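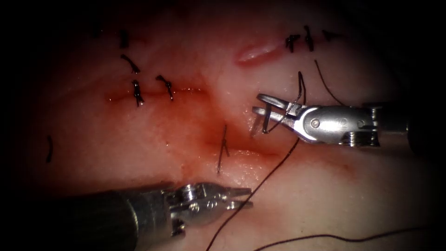 How to work out whether a machine can take over a chore yet

By Fergal Carroll
Updated 07/04/2020

I get a steady trickle of letters asking whether it's time to buy a robot for the mending, the dishes, or the fiddly bench at the back of the shop, and my answer is nearly always "well, which bit of it?" A chore is a bundle of little jobs, you see, and some of those are miles ahead of the others. So put the kettle on, grab a pencil and pick one chore. I'll use mending, as I've a basket of it staring at me.

Step 1. Write down every movement
Go slowly and do the chore yourself while you write. For a torn tea towel I got: find the tear, flatten it, bring the edges together, push the needle in, let go, catch it on the other side, pull the thread through, keep the tail out of the way, tie off, snip. My first list just said "sew it up", which was no use to anybody!

Step 2. Mark the floppy bits
Put an F beside anything that bends, stretches or slides about. Thread gets an F, and so does cloth. A machine that's marvellous with a tin of beans can come badly unstuck with a sock, so be generous with your Fs.

Step 3. Mark who decides
Put a D wherever you had to make up your mind about something: how close to the edge, how tight, whether that last stitch will hold. Surgical robots are a good thing to think about here. They have lovely slim jaws that can handle a suture in soft, wet tissue, far finer work than my tea towel, but in ordinary hospital use there's a surgeon at the controls doing the deciding. When you watch a clever video, ask whether a person is steering before you get your hopes up.

Step 4. Time it with the setting up included
Emanuel Grecu runs the repair bench at Hemmin, and in March he tried a Cenero arm on strap ends. It needed 55 minutes of clamping and fussing before the first strap went through. After that it managed 161 of them without much bother, so for a big batch it earned its keep. For one strap he'd still reach for a needle, and so would I.

Step 5. Look at your list again
Lines with no letter are your best candidates, so start there. Lines with an F are worth a trial if you can clamp or pin the thing down first. Lines with both letters I'd leave with a person for now, and please do ask the seller for a trial on your own cloth, creases and all.

If you've only a few things to mend, keep the list in a drawer and go over it again next year with a fresh pencil. Mine has coffee on it already, and the tea towel still needs tying off.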